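Clelar Two-Finger Gripper Kit, reviewed for the Mullovside Shared Workshop

The kit was assessed in November as a candidate for the workshop's automation bench. It was supplied with the Morais control board and a printed manual of 41 pages. Assembly required two evenings and no special tools, although the wiring chapter assumes prior experience.

Members selected plastic bowls and cups as the trial load. Thin rims and glossy walls are a fair test for parallel fingers.

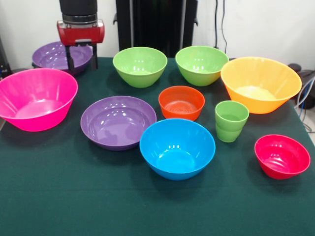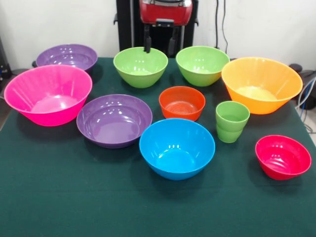
Over 200 trial lifts, deep bowls gave the most consistent results. Shallow ones needed a slower approach and a lower grip height – a setting the manual mentions only in an appendix. Nested cups were sometimes lifted as a pair, and the software offers no means of detecting this.

The fingers showed no wear at the end of the trial. Replacement pads are sold separately by Stastard, in packs of 2.

The kit is recommended for workshops with at least one member experienced in wiring. First-time builders should wait for a revised manual.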